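20th February

Ledger reconciliation tool, trial balance import for the Skeveo file. Carried over from the last entry: the import completes but the suspense account closes with a balance of 700 that is in neither source ledger.

Reran with the rounding step off. Same 700. Rounding is ruled out.

Split the journal file into batches of 50 lines and posted them one at a time to a clean copy. The difference enters with the batch holding the intercompany recharges from Antal. Two lines share a document number and carry the same amount, 350 each, both credits. The importer reads the second as a reversal of the first and flips its sign. Our matching key is document number plus absolute amount, so the sign never gets compared. 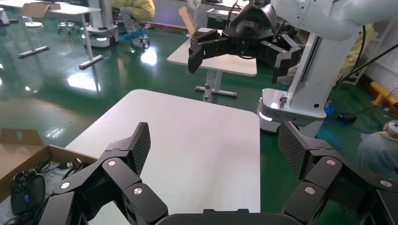

*White table, gripper open.*

Changed the key to document number, signed amount and line sequence. Posted the full file again:

- Suspense closes at nil.
- Trade creditors agree to the Skeveo listing.
- Intercompany agrees to the Antal statement.
- Run time slightly longer, not a concern at this file size.

Checked the new key against the June year-end file for Cakeck, which has real reversals in it. These still pair, but only when the reversing line comes later in the file. If the export is sorted by amount they are left unmatched and go to the exceptions report. Acceptable for now. The export instructions need a line telling clients to leave the sort order alone. 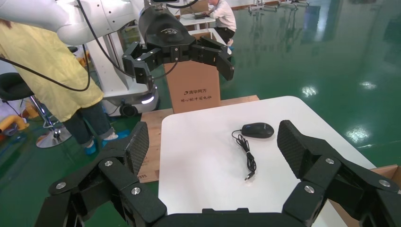 *Black mouse and its cable, white table.*

Reijo Ojala asked whether closed periods need reposting. My view is no for Cakeck, as suspense was nil before and after. Nelelov not checked. Its recharges come through the same template, so the fault could be there too.

To do:

- Run Nelelov with old and new keys, compare suspense.
- Add the duplicate-credit pair to the regression set.
- Draft the export note, pass to Reijo for wording.
- Old key stays behind a switch until Nelelov is cleared.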